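Last updated: January
23 comments - 7 shares

Two grippers, one arm, and far too much crockery

So I finally did it. After months of telling everyone who'd stand still long enough that I was going to compare the two grippers properly, I cleared a weekend, made a big pot of coffee and got going.

Quick recap if you're new. I have a small secondhand arm (six joints, squeaky third one) that I run from an old desktop under the bench. For most of last year it wore the Strebel, a plain parallel gripper with flat fingers and rubber pads that I've replaced so often I now buy the sheet and cut my own. Then Reto Mayrhofer talked me into trying the Jamar, which closes a bit slower but has fingers that give when they meet something curved. I'd been swapping between them on a whim, with no notes, and then having strong opinions about which one was better. Not great!

The plan was simple. Same arm, same controller settings, same objects, 484 grasps in total, half with each gripper. I'd chosen dishes because I've done blocks and boxes to death and they tell you almost nothing. Any gripper can pick up a block. A bowl with a sloped side and a shiny glaze is a whole different animal, and a soup spoon lying flat on tile is worse than that.

Let's start with the Strebel. It's fast, it's strong, and it's very sure of itself. On straight-sided things it was lovely, snap and up. On anything that flares out toward the top, the flat pads only touch along a thin line, and if the arm came in even slightly crooked the dish would turn in the fingers on the way up. I lost one cup that way. It rolled off the bench with tremendous dignity and I found the last piece of it under the radiator two days later.

I did try turning the force up, by the way. It helped with the turning, but it made the pads creep outward over a long run, and by the evening I was peeling one of them off the side of a bowl. Turning it back down and slowing the lift did more good. If you take one setting from this post, take that one: slow the first inch of the lift and leave everything else alone.

The Jamar was the opposite kind of annoying. The fingers wrap nicely and it hardly ever let go once it had hold of something, but they're thick. Getting in beside a dish when there's another dish next to it takes real room, and my first layouts were way too tight. I kept nudging the neighbor along the table and then wondering why the next pickup missed. I spent most of the first afternoon just spreading things out, which felt like losing (I'd wanted a nice crowded table, like a real one after lunch).

Then there's the camera. I'd been using the little wrist camera with an exposure setting I found on a forum years ago, and it was blowing out every highlight on every glaze. The software from Flurkon kept deciding that the bright streak inside a bowl was an edge and aiming straight for it. Fixing the exposure by hand got me further than any gripper swap did, and I'm a little embarrassed it took me that long. White dishes on white tiles under a bright lamp was my own choice, too. I wanted it hard. I got it hard.

The black-rimmed bowl with the red flag decal was the easy one, since that dark rim gives the software something to find every single time. The little cup with the thin brown band around its lip was okay with the Strebel if I came in from directly overhead. The spoon was where I spent my patience. Flat fingers want to go down on either side of the handle and there's hardly anything to hold, so I ended up approaching at a slant, and this is the table from one of those runs, gripper down by the scoop end and the handle pointing off toward the bowl:
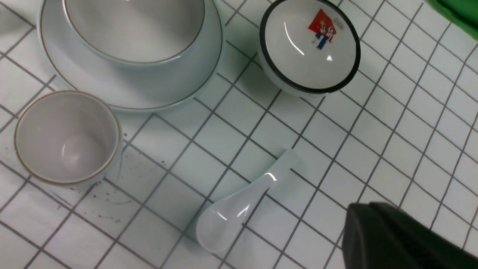

Ingeborg Prantl: Have you tried grabbing the spoon across the scoop and skipping the handle? I fought with handles for ages on my setup. The scoop is wider, so you get more pad on it, and the weight sits closer to the fingers when you lift. You'll need to open up quite far and go slow at the bottom or you'll tap the tile. Soft fingers did better for me there than flat ones.

I've moved Ingeborg's comment up here from the earlier post because I tried it the same night and it's good advice. With the Jamar, the scoop grasp went from "maybe" to "almost always." With the Strebel it was still hit and miss, and when it missed it made a noise I didn't enjoy. I've now got a separate approach saved for spoons, and I'm leaving it in.

So which one stays on? For now, the Jamar, with a wider table. I'd go back to the Strebel in a heartbeat for boxes, and I've kept the mounting plate handy so the swap is only four screws and a cable. Heidrun Eder has offered to lend me a Clonetti suction cup for the big saucer, and I'm curious, although I don't love the idea of running an air line past my coffee.

I'm putting my settings and the full grasp log up as soon as I've cleaned up the column names. Next job is that third joint. It's gotten loud enough that I can hear it from the kitchen.

23 comments - 7 shares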